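Household and Workshop Tips: Trying Out Grippers on Laundry and Soft Goods

Mitamdale Home and Workshop Advisory Service provides practical guidance to households and small workshops wishing to assess handling tools before purchase. The notes on this page concern hand-held grippers used on clothing, bed linen and other soft items. They were revised in May following comparison sessions with the Jakow and Filleo finger sets.

Preparing the work

Select items of differing weight and surface. A smooth cotton sheet, a knitted jumper and a thick towel will show most of the differences between one set of fingers and another. Items should be clean and free of pins. Rings and bracelets should be removed before the tool is handled.

Place the items in a heap, as they would come from the line or the dryer. Folded laundry flatters every gripper and is of little use in a comparison.

Check each screw at the finger pivots before starting and again after 19 lifts. A pivot that has worked slack allows the pads to meet at an angle, and thin cloth will then slip out at one side.

Approaching the fabric

Open the jaws fully before moving in. Aim for a raised fold, with one finger to either side of it, and close only when both pads are level with the cloth. Ribbed pads generally hold a single layer of cotton well. On loose knitwear the ribs may catch a stitch, and a smooth pad is to be preferred.
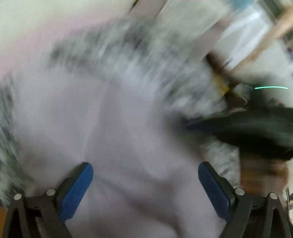

Lợi Đào writes that the Filleo pads gave far better results on pillowcases once the approach was slowed, and that closing speed made much less difference than the instructions suggest. The same letter recommends trying each set with the left hand as well as the right, as the Jakow handle is noticeably stiffer when held in the left.

Comparing results

Make 29 lifts with each set of fingers and keep the order of items the same throughout. A lift is counted as successful when the item is raised clear of the heap and held for four seconds. Record separately any lift in which a second item is brought up with the first. This fault is common with towels and is easily overlooked.

Where a camera is fitted, move slowly enough for the fold to remain sharp in the recording. Blurred footage is of limited value when deciding why a lift failed.

Care of pads

Wipe pads with a damp cloth after use and remove lint from the ribs with a soft brush. Washing-up liquid may be used sparingly. Solvents should be avoided. Pads showing wear at the tips should be replaced in pairs.

The Halilović comparison sheet, with columns for three sets of fingers, may be collected from the Mitamdale enquiry desk on Saturday mornings.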